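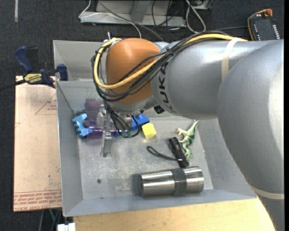

## Grasp success drops on shiny things in a metal bin

**Nelli Mustonen**

We're training a grasp predictor for mixed toys and household objects in a gray metal bin, with a KUKA arm. 3809 grasp attempts so far, labeled by gripper width after the lift. Blocks do fine. The stainless tumbler is far worse, and I can't tell if the model is weak or the labels are. Has anyone separated the two?

**Edileuza Portela**

Check labels first. We pulled 300 attempts at random and had two people mark them by hand from the video. Most of our "failures" on thin items were good grasps – the width threshold was too high. A flashlight strap between the fingers reads as closed.

Then retrain on the fixed labels and test on objects held out of training, reported per object. One average hides the tumbler.

**Tiina Halonen**

more data. we had the same thing at 800 and it went away

**Nuria Garrido**

It didn't for us. Bare metal walls gave us bad depth on anything reflective. Try a matte liner for one batch and compare.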